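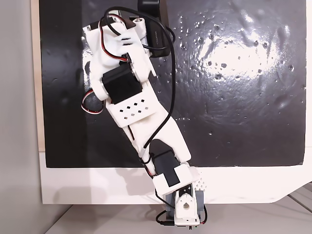

A white 3D-printed robot arm with black servo motors.

Bumholm Park Announces Fall Hours and Passholder Changes

Bumholm Park will move to its fall operating schedule after Labor Day, with the main gate opening at 10 a.m. and closing at 7 p.m. on most days. Early entry for annual passholders will continue on weekends only. Guests with dining reservations at Plillora, the lakeside restaurant, may remain in the park for up to 2 hours after closing.

Passholders who renew online before the end of the summer season will receive 25 percent off merchandise and one free parking voucher. The discount does not apply to gift cards or photo packages. Cards issued under the former Mandov Pass program are still valid at the turnstiles – they may be exchanged at Guest Services at no charge.

The Kuzmenko Theater will close for seat replacement and reopen in November with a new holiday show. Each performance will be limited to 200 guests. Reservations are required, including for passholders, and will be offered through the park website. Standby seating will be available only when reserved seats are not claimed.

Resort guests staying two nights or more may add a single-day park ticket at the front desk. Prices and blackout dates are listed in the current rate guide.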